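Print bench notebook, Jan 29, 2021
Reel 2 of the Plivby transfer
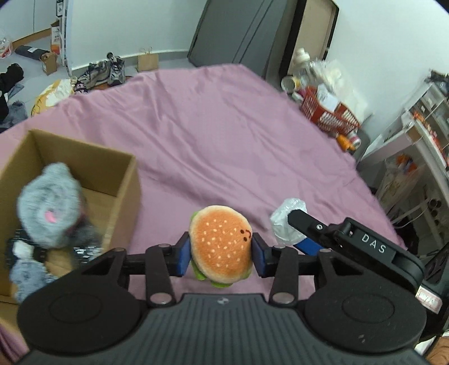

Ran reel 2 of "Pusar" through the scanner this morning. It's the village siege picture, dubbed, with the long feast near the start. The leader is short. I made it 503 feet missing against the Nolte print, most of it from the night raid, where the riders come down the hill with torches.

Splices: 48 in this reel. Two opened on the rewind and I remade them with tape. The rest held. Whoever cut it took out every shot of the old king speaking, so the hero agrees to go north before anyone has asked him. Plays oddly — you think you dozed off.

Color has gone to pink except in the last few minutes, which look like they came from another print. Less shrinkage there too. I didn't try to match the two halves. Left them flat for the grade.

Sound: optical, noisy, with a hum under the dialogue. Doner's filter took most of the hum out but also thinned the drums in the battle, so I kept an untreated copy next to it on the drive.

The 2000 foot core was cracked. Moved the reel to a new one and relabeled the can.

To do: reel 3, clean the gate first. Check the October log for the missing raid footage. I think it was put in with the trailers.

Comments (3)

The raid is in the trailer can, second shelf. About 500 feet, wound tails out.

Was the dub the same as on the Nolte print? Ours has a different voice for the hero.

Same dub in reel 1, haven't compared 2 yet.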